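Bolter cube pick and place, shared workshop set

Recordings and notes from the Bolter arm at the Jallthorpe shared workshop. The job is to pick up green cubes and put them in a container. Please read the section on known problems before you train anything on this.

Maintained by Lindiwe Nkosi and Ashwin Joseph. Last changed 5th August.
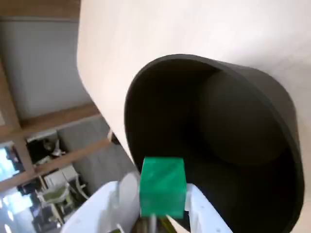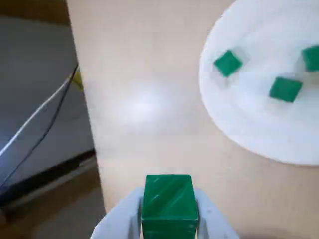
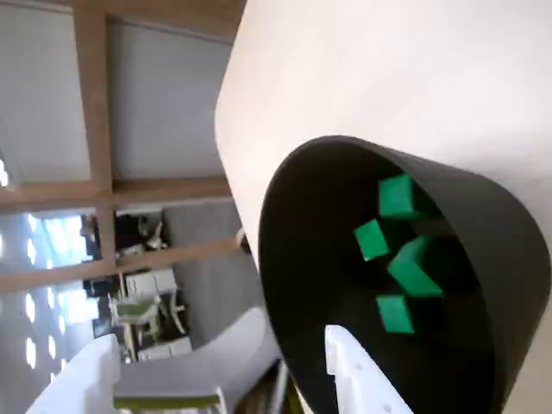
What is in the set

There are 200 episodes. An episode is one run at the job, from the operator pressing start to the operator pressing stop. All of them were driven by hand with the leader arm. No part of the set was produced by a trained policy.

Each episode folder holds:

video/ - colour video, one file per camera
joints.csv - joint positions and gripper opening, one row per time step
events.csv - start, stop, and any pause the operator marked
notes.txt - free text from the operator, often blank

The gripper value runs from 0 (closed) to 1 (fully open). It is the commanded value. We don't have a force reading, so a closed gripper in the file doesn't tell you whether it has a cube.

Operators

Sherif El Sherbiny, Angelica Ocampo and Lindiwe Nkosi drove the arm. The operator is given as a number in events.csv. Angelica's episodes are the smoothest. Sherif's are faster and have more corrections near the end of the reach. Don't merge the three styles without looking at them first.

Splits

Use the lists in splits/. Test is 18 episodes, chosen before any training was done. We kept the shortest and the longest out of test and left them in train.

If you make your own split, divide by episode. Time steps next to each other are nearly the same and you will get a very good score that means nothing.

Hardware

The arm is a home build. Ashwin printed the first set of parts in his garage in May and the rest were printed at the workshop. The fingers are the third version. The first two had a straighter tip and let the cube rotate when the arm turned its wrist.

Cable routing is the weak point. A tight bend at the wrist pulls on the connector and the joint drops out for a moment. Leave more slack than looks tidy, then move the arm through its full range by hand before switching it on.

Parts files are in hardware/. The version number is in the file name. If you print your own, check the finger pivot holes first, as they came out tight on both of our printers and needed reaming.

Software

Recording uses Vurkau, our own small logger. It writes to the folder layout given earlier and nothing else. Set the output directory in config.txt before you start. It won't create a missing directory and it won't warn you either. We lost an afternoon of driving that way.

To check a folder:

vurkau check path/to/episode

It prints the row count, the length of each video and the gap between them. A gap of more than 5 frames means the episode should be thrown out.

Calibration

Calibration files are in calib/. Run the homing routine, then compare the joint readings with the file. If any joint has moved, calibrate again and save it under a new name. Please don't write over the old files. The early episodes depend on them.

Known problems

Episode 483 is numbered out of sequence. It came from a test of the logger and was kept because the run is good. The numbering of the others also has gaps where bad runs were removed.

Daylight was not controlled. Exposure is on automatic and the background brightness changes between episodes and sometimes within one.

Some video has motion blur when the arm is travelling. We haven't filtered it.

Operators were told to carry on after a dropped cube if they could reach it. Those episodes are still in the set, and there is no flag for them apart from whatever the operator put in notes.txt.

Use and sharing

Free to use for any purpose. Credit the workshop by name if you publish something. Nomvula Nel holds the full-size video on the Mthembu drive, so ask her at the workshop desk if you need it. The copies here are compressed.

Corrections are welcome. Put the episode number in the title and say which file is wrong.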